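Up at six again. Oatmeal, coffee, and then the bus to the apartment on Hikirska Street with both cases on my lap. Writing this at the kitchen counter with my shoes off, and I'll probably finish it at home.

We are still on the folding set. The target is 500 good takes for soft items in bedrooms, and when I opened the sheet before we started we had 162. Kenta Amano set the number and he isn't going to lower it. I asked. He said the model does fine on towels and T-shirts and falls apart on anything thick, so thick is what he wants. By thick he means coats, quilts, comforters, and padded vests.

Yuzuki was there ahead of me and had the window side of the bedroom cleared. She is quicker at setup than I am. I did the calibration on the left unit and she did the right. Mine failed the first time because I hadn't opened the jaws all the way before pressing the button. I have done that wrong three times this month and I've now written OPEN FIRST on a strip of tape and stuck it inside the lid of the case.

First hour was pillowcases, left over from the last list. Nothing to say about them. We alternated, one person on the grippers and one resetting and logging. Yuzuki does neater takes than I do. I watched a couple of hers back on the laptop and she pauses a tiny bit before she closes on the cloth, so you can see exactly where the pads are going. I tend to swoop in. Masaru has told me about the swooping before. He says if I rush the approach then the policy learns to rush the approach, and it doesn't have my eyes. Fair enough. I tried counting one beat before each close and it helped, though my takes got longer.

Mid-morning Liesl Zürcher called from the office about labels. She wants "flatten" and "spread" treated as separate steps from now on. Flatten is pressing or smoothing what is already laid out. Spread is pulling it open from a bunched state. I had been putting both under "flatten" since May. She was nice about it, but it means going back over my old ones, and I told her I could do 10 a day without it eating into collection time. She said fine.

Lunch was rice balls from the corner place. I ate two and Yuzuki ate one and we sat on the floor in the hall because the owner asks us not to eat in the bedroom. My right wrist is sore again. It's the weight out at the end when you reach across a wide bed. I had it wrapped for the afternoon and it was better, but I should do the stretches Kenta Tsuchiya showed everybody and I keep not doing them.

After lunch we started on the black puffer stuff. These are hard. The quilted parts don't give the pads a flat edge to take hold of, and if you pinch too little of the fabric it slides out when you lift. If you pinch too much you get a fistful and the fold goes crooked. What worked best for me was to go in with both jaws low and close slowly until the padding squashed down, then wait, then lift. The first 5 I threw out. Two were dropped sleeves, one was me bumping the headboard, and the other two were just ugly and I didn't want a machine copying them.

Black is also bad for tracking. The software likes something with detail in it, and a glossy black coat on a plain sheet gives it very little. Yuzuki thought of leaving the cherry print cloth on the bed under the coat so there would be a pattern nearby, and the position track held much better after that. I wrote it in the notes so that Masaru can decide if it counts as a change in conditions. I think he will say it's fine as long as it's logged. We left the pink pillows and the folded bedding up by the headboard as they were. He wants the rooms to look lived in, and the last batch from the Cosow rooms came back with a comment that they were too tidy.
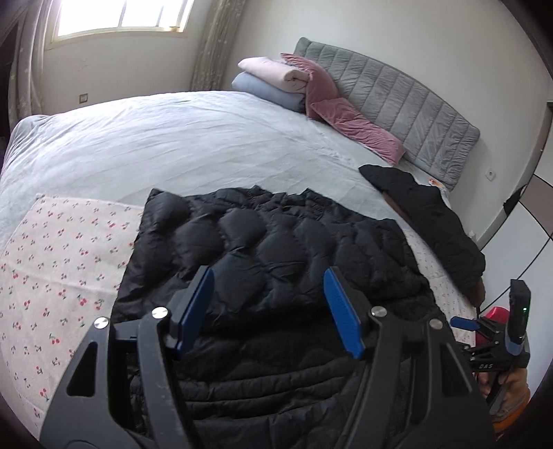 The other thing I want to remember is the order. When I start from the hem, the padded rows at the bottom stay more or less in line and the top follows. When I start from the collar end everything bunches and I spend the rest of the take fixing it. But Masaru wants some of each, including the messy starts, provided I recover cleanly and finish the fold. He says a clean recovery is worth more to him than another perfect one. So for the last part of the afternoon I did collar starts on purpose. It felt strange to do it the worse way and then save it, over and over, but I got better at the saving.

One stop for a battery. The spare was in the other case, under the cables, where I had put it and forgotten. Yuzuki found it. We also lost a few minutes to a full card, which is my fault since it was my turn to offload at lunch.

We quit at four thirty because the light was going and the afternoon group can't be mixed with lamp light. I put everything back the way the owner had it, checked it against the picture on my phone, and folded the coats by hand. It takes me a few seconds with my own two hands.

Uploading at home now. It's slow tonight. I've done six of the relabels while it runs and have four to go. One of my old "flatten" takes has no flattening in it at all, so Liesl was right to ask.

Masaru messaged that the Drulo place is confirmed for next week. It has a bunk bed, which I'm not looking forward to with this wrist. Ask him if I can take the lower one. Also need more tape, a new strap for the left unit, and to pay Yuzuki back for the rice balls.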